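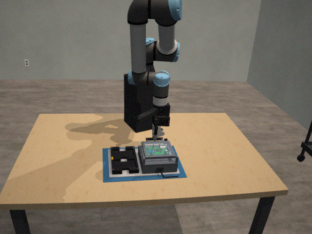 The Ellis model of the board assembly station, rendered from above and to one side of the table.

A simulator should be judged by what it gets wrong

October 11, 2020

In July the Drallen group in Pamavia put out its results on testing robot controllers in simulation. The task is a small one. An arm has to pick up a part called the Jelter bracket, bring it to an electronics enclosure and put it in place. The group built a copy of its bench in software, called it Ellis, and ran the same controllers on the copy and on the real arm. There were 2473 simulated runs and 211 real ones. The headline was that the simulator put the three controllers in the same order as the real bench did.

I think this is good work, and I think the headline is the least useful thing in it.

Getting three controllers in the right order is a weak test. There are only six ways to order 3 things, so a coin and some patience would get you there now and then. If one controller is plainly bad and one is plainly good, most of the job is done before anyone opens the simulator. What I want to know, before I trust Ellis to choose between two controllers that are close, is how often it agrees with the bench run by run, and what the disagreements look like.

Drallen did collect this. It is in a table near the back. Each real run was matched with a simulated run that started from the same positions, and in 31 of the 211 pairs the two came out differently. One finished the job and the other didn't. The paper gives this a paragraph. I would have given it half the pages.

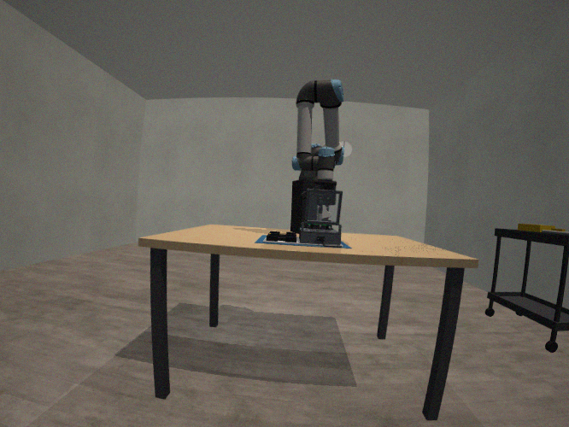 The same bench in Ellis from a low viewpoint, with the machine and the black parts side by side on the blue-edged mat.

Take the question of which way the errors went. In most of the 31 pairs the simulated arm succeeded and the real one failed. That is what anyone who has worked with contact in simulation would expect. Simulated parts slide past each other a little too politely. Real parts catch on an edge, tilt and stick, and the fingers close on something that has moved. A simulator that is too kind in a steady way can still be used, in the same way as a set of scales that always reads low. One that is kind to some controllers and harsh on others is a much bigger problem, and the overall ordering can hide it. The table doesn't split the 31 by controller. It should.

The usual reply is that a simulator only has to save time. Real runs are slow, someone has to reset the parts, and the arm needs looking after. I accept all of this. I have reset parts by hand for whole afternoons and would not wish it on a student. But the time is saved only if people then believe the answer, and they will go back to the bench to check every close call unless they know where the simulator can be trusted.

There is also the matter of how things look. Ellis is tidy to look at, with its wood grain, its shadow under the table and a cart off to the right. For controllers that work from camera images this does matter, and the group was right to spend effort on it. It is also the part of the work most likely to win over a visitor, and it tells you nothing about friction. I have sat in talks where a handsome render was met with nods and the contact settings were never mentioned. A plain grey box with well-measured friction would have got less attention and might have predicted more.

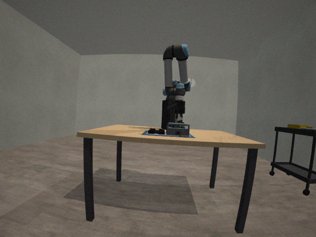

Arm and gripper pointing down by the grey enclosure, again from low in front of the table.

My own view is that papers of this kind should report paired runs as a matter of course. The method is simple enough. Record where everything starts on the real bench, start the simulator from the same place, and list every pair that disagrees, with the controller named and the moment of failure given. It costs some bookkeeping. It doesn't need a better physics engine or a faster computer.

It would help, too, if the settings were fixed before the real runs were made. The Drallen paper says the friction values in Ellis were adjusted "during development" and leaves it there. If they were adjusted after looking at the real results, the agreement between the two is worth less than it seems. I don't claim that this happened. A reader can't tell, and a single sentence would settle it.

The group says it will release the run logs with the next version of Ellis. I hope the 31 are in there in full, with the starting positions, and I would like to see them before the next set of renders.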